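Minutes of the meeting on employee handbook and overtime rules
Clumham office, March 17, 2000

Present: Žofie Paulík (chair and minutes), the two shift leaders, the payroll clerk, and Mr. Chatzigeorgiou by telephone for items 2 and 3.

1. Minutes of the last meeting
Accepted with one correction. The sick pay paragraph should say "calendar days" and not "working days".

2. Overtime claims
The payroll clerk reported that 1,094 hours of overtime from the Prilville site are still not paid. The supervisors there asked people to stay late but did not sign the time sheets. Mr. Chatzigeorgiou gave his opinion that unsigned hours must also be paid if the supervisor knew of the work. The company can warn an employee who works without permission, but it cannot keep the wages – this point was discussed for a long time. Agreed to pay the hours in the next payroll.

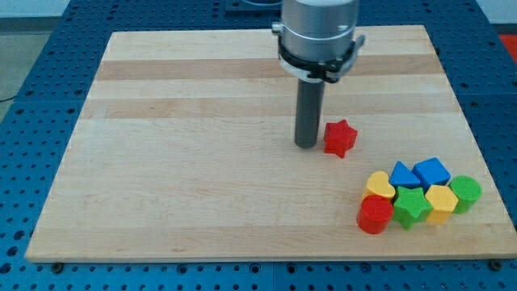

One shift leader asked if the employees could take free time in place of the money. Mr. Chatzigeorgiou will check this and answer in writing.

3. Meal breaks
The present handbook gives 20 minutes. The new text will give 30 minutes, and the employee must be free from all duties during this time. Answering the telephone at the desk counts as work.

4. Staff from Leravex
It is not clear who keeps the records for the workers sent by Leravex. Ž. Paulík will ask them for a copy of the contract.

5. Other matters
The handbook must be signed again by all employees after the changes. Old signed copies stay in the personnel files.

Next meeting in April, date to be confirmed.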